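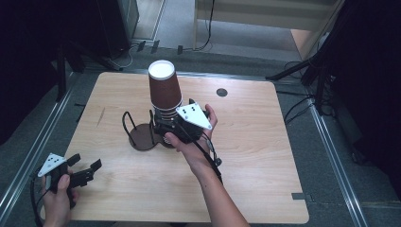 Elsie Kereama has asked that the guidance on failed grasps come first, as new operators most often write to her about it. Her instruction is that a failed grasp should be kept if the operator recovers within the same recording, and marked for removal if a second person has to touch the objects. The rest of this page sets out the recording procedure for the Solgate cup task, revised 10 August 2019. It replaces the version issued in May.

Before you start

Read the Ollau safety sheet and sign the session log. Each operator uses two hand-held grippers, one in each hand. Check that both marker plates are clean and firmly fixed, and that nothing will cover them during normal movement. A sleeve pulled over the wrist is the usual cause of lost tracking, so roll sleeves to the elbow.

Run each cable back along the forearm and leave enough slack to reach the far side of the table. Open and close each gripper fully and confirm that the readings on the Brunner screen follow.

Setting out the objects

Place the cup stand and the paper cups within easy reach. The cups are handled as a nested stack, upside down. Change the position and angle of the stand between recordings. A learning system trained on one layout will do poorly on any other, and small changes are enough.

Recording an example

1. Hold both grippers low and open, clear of the objects, and start the recording.
2. Wait for the tone.
3. Bring one gripper to the stack at an even speed. Keep the other still unless the task card calls for it.
4. Close the jaws until the stack is held. Do not squeeze further. Crushed cups must be replaced before the next recording.
5. Complete the movement on the task card, open the jaws and draw back.
6. Return to the starting position and stop the recording.

A full session is 40 recordings. Operators should rest after every 11, and longer if the hands are tired. Slow or shaky movements late in a session are copied by the system as faithfully as good ones.

Labelling and upload

Enter the task code, the leading hand and the result for every recording. The code for this task is 39. Use "recovered" for a grasp that failed and was then corrected, and "remove" for anything touched by a second person. Do not delete files yourself.

Sessions are uploaded to Kedbridge at the end of the shift. A session is accepted when the marker plates are tracked for at least 95 per cent of its length. Those below this level are returned to the operator with the times of each gap listed, and should be recorded again under a new session number.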